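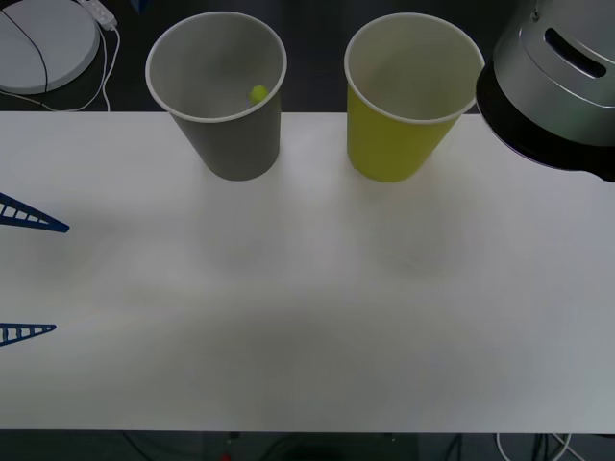 Week 4: Collecting demonstrations

A policy trained by imitation only knows the situations its examples cover, so most of the work in this unit is deciding what to record and keeping the records clean. The task for the Sutherland bench is a transfer between two cups. At the start of an episode the ball is in the gray cup, the yellow-green cup is empty, and both cups stand upright along the back edge of the table with a gap between them. Write down the start state before you record. If two groups use different start states under the same task name, the data cannot be merged later without going through it by hand.

Each group records 40 episodes. Killey, last year's set, had 229 episodes, and 16 of them were dropped for a wrong or missing label.

Procedure

Home both arms and wait until they are still.
Set the cups and the ball.
Start recording, then move. Leave a short pause at each end.
Stop recording before you reach over the table.
Label the episode success, failure or discard.

Keep failures. A missed grasp followed by a second try is useful, and it should stay in one episode. Discard is for a hand in view, a dropped connection or a bumped camera.

Vary the cup positions a little between episodes. Do not swap operators halfway through a batch. Move at a steady speed, even if it feels slow.

Reading for next time: Drummond, course notes, section 2, on splitting data by session. Bring your episode log. Groups on the Pletlow bench should use the same label names.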